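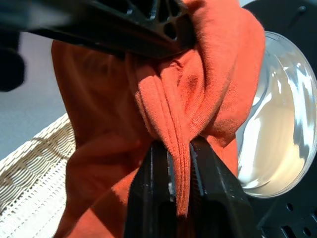
Getting Through the T-Shirt Pile (Without Hating It)

November | by the Clerkby Kitchen Table blog

I used to be a once-a-week folder. Everything went into one enormous heap on the bed, and by Saturday night I was shoving the heap onto the chair so I could go to sleep. You know the chair. Everyone has the chair.

These days I do a little every evening while the pasta water heats up, and it has made such a difference that I finally wrote it all down, mostly so I can stop typing it out in replies to people!

Start with the knits. Jersey is the stuff that punishes you for waiting. A T-shirt that sits balled up overnight comes out looking like a road map, and the cotton ones are the worst. I pull all the soft, stretchy things out first and leave the jeans and dish towels for last (a dish towel does not care how long it waits).

Give it one good snap. Hold the shirt at the shoulder seams, not the neckband, and flick it hard, like you're shaking sand out of a beach towel. Then run your hands down the side seams. If the hem has rolled up, and on my older shirts it always has, tug it gently between your fingers all the way along.

Pinch in the middle. My folding got so much faster once I stopped laying every shirt out flat. I find the center of the neckline, pinch it together with the center of the hem, and let the rest hang. The sleeves more or less find each other. Then it's in half, in half again, and into the drawer standing up. It's a bit sloppy and I'm fine with that. My whole drawer holds 23 shirts this way, and back when I stacked them flat it wouldn't shut.

About bright colors: my oranges and reds get washed inside out, in cold, on the short cycle, which on my old Amundsen machine is 35 minutes. I had a rust-colored tee go chalky across the front after one summer of warm washes and I'm still sore about it. I also keep them away from anything with a zipper, and away from bath towels, which leave lint all over them.

For fuzz, I use a plain fabric comb from Selaline. Short strokes, shirt pulled tight over the ironing board, and stop before you think you're done. I've tried the battery shavers too and put a hole in a sleeve with one, so now that thing is only for blankets. Loose threads get snipped with nail scissors. Please don't pull them!

If you missed your window and everything is creased, hang the shirt up, mist it lightly with water, smooth it with your palms and go do something else. Three shirts to a door is my limit or they dry all squashed together. The Trenia hangers with the wide shoulders are my favorites because they don't leave those pointy little bumps.

Next time I want to get into fitted sheets, which I've been putting off. My current method involves a lot of swearing and a closet door that closes.

80 shares | 3 comments

Contact | Copyright Clerkby Kitchen Table | Back to top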